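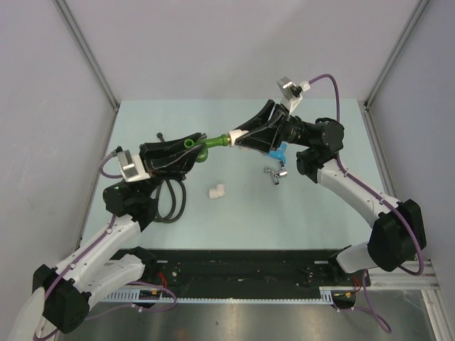

Can two robot arms do a job that usually takes a person both hands?
With simple plumbing parts they can get a good part of the way, and our visit to the Cleltetti open day was a chance to see how.

Filed under: Student Projects > Robotics > Visits and Open Days

Our group of five went to the Cleltetti workshop on 29 November 2018 as part of our project on two-handed work. I had only ever seen robots lift boxes, so this was a big step up!

The demonstration we spent longest at was called Flustico. Two white-and-black arms share a pale blue table, one gripping a green plastic pipe and the other a white plastic collar, with a brass-coloured threaded fitting between them. Each arm has its own small camera mounted at the gripper. An elbow fitting and a chrome spout lay on the table as well.

Wojciech Górecki ran the session and let us ask anything we liked (we had 17 questions written down and got through most of them). He told us that lining up the thread is the hard bit - if one side is slightly tilted, the parts jam and the arms have to back off and start again. It can take up to three tries. I loved hearing that, as I do exactly the same with the tap at home.

We also talked about where the force goes. When one arm pushes, the other has to hold firm without squeezing too hard, and our own model from July left this out completely. We had treated the 2 arms as separate machines. Javari, the small simulator we are building for the second half of the project, will now have them share one plan - more work for us, but much closer to what we were shown.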